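Folding jeans

Folding jeans is a household task in which denim pants are flattened and doubled over for storage in a drawer, on a shelf or in a suitcase. It is usually done on a bed, a table or another flat surface large enough to hold the full length of the legs.

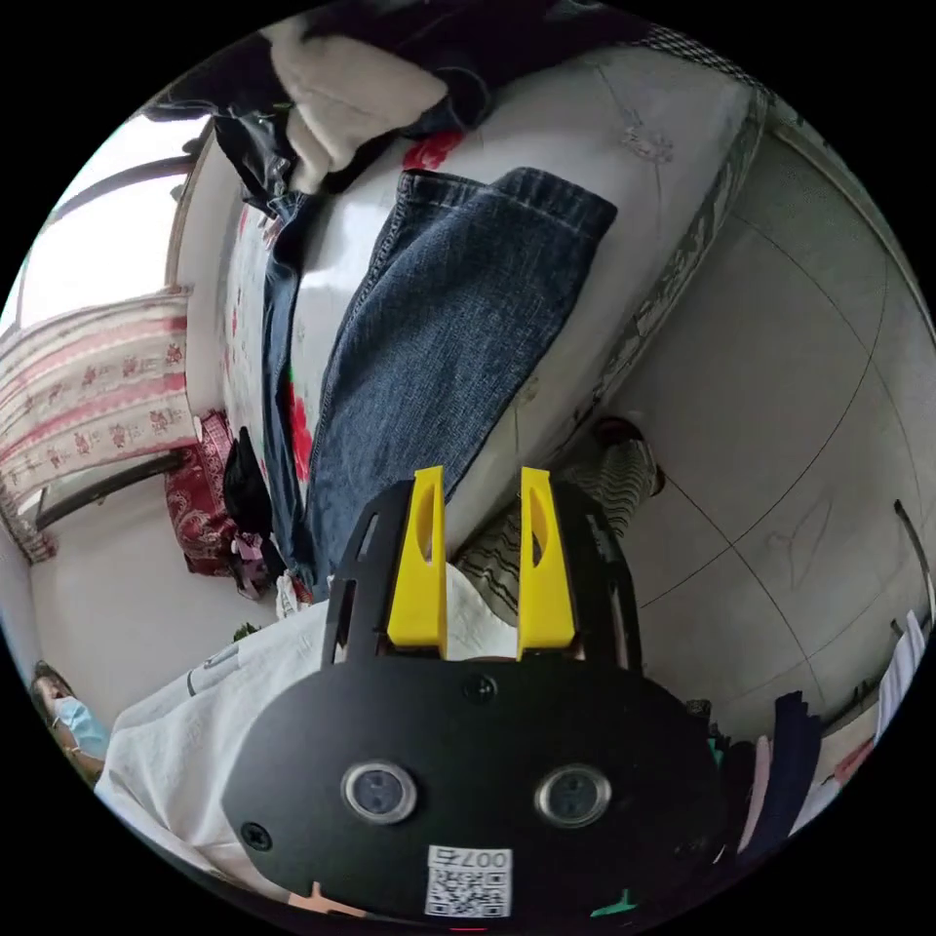

Denim is heavier than most shirt fabric and holds a crease well, so jeans need fewer folds than lighter clothes. In the common method, the pants are laid flat, one leg is placed over the other with the seams lined up, and the legs are brought up to the waistband in halves or thirds. The point of the seat is often tucked in first to leave a straight edge. Wide-leg styles may need an extra fold along the length - otherwise the hems stick out past the sides of the stack.

Rolling is an alternative used mainly for travel. The legs are stacked as before and rolled from the hem toward the waist.

In Folding at Home, a household guide from Hunlow, Zulema Vergara recommends closing the zipper and emptying the pockets before starting. She gives 30 seconds as a fair time for one pair and suggests piles of no more than 7 on an open shelf.

Jeans may also be hung, either folded over a bar or clipped at the waist or hem.

See also: Ironing; Laundry; Closet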